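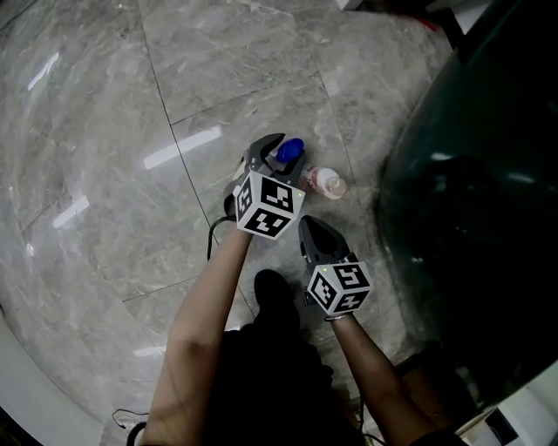
Collecting a floor pickup with the Plelovik handheld grippers.

Review: Plelovik Paired Grippers
Kanyarat Jaidee, Totalgate

The laboratory evaluated one pair over 9 sessions in October, recording 107 demonstrations of small bottles being picked up. Both grippers carry coded marker cubes, and tracking was lost in 2 recordings. The curved fingers suit rounded caps well. The cables are a weakness - they require attention during low work. Recommended for tabletop and floor tasks, with longer cables if available.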